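Druvine Descaling Powder, Two Months In

Our water is hard enough to leave a white ring in a glass overnight, so I go through a lot of descaler. I had been using the liquid kind from the grocery store. In September I switched to Druvine, a powder that comes in a resealable pouch with a scoop inside. I ordered it from Heffernan and it came in a plain padded envelope.

What it does

You mix 2 scoops into a full tank of warm water, run half of it through, wait, and run the rest. Then you rinse with two tanks of plain water. The whole job takes me most of an hour, and I can do other things while it sits. The powder dissolves if you stir it for a minute. If you dump it in dry it clumps at the bottom – I did that once and had to start over.

The smell is mild, a little like lemon. The liquid I used before made the kitchen smell like vinegar until the next morning. After rinsing I can't taste anything in the coffee.

I also used it on the kettle and a shower head. The kettle came out clean on the first try. The shower head needed a second soak, and a few of the holes still had to be poked out with a pin.
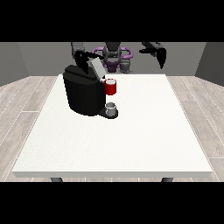

What I don't like

The pouch seal is weak. Mine stopped closing after the third use and I moved the powder to a jar. The instructions are printed in small gray type on the back and cover only coffee machines and kettles. There is no chart for water hardness, so you have to guess how often to use it. I settled on every 7 weeks.

Compared with Flurner

Flurner tablets are easier to measure and cost more per treatment. They clean about as well. If you have one machine and don't want to think about it, buy the tablets. For several appliances the powder goes further.

I'll order the Druvine again – and put it straight in the jar.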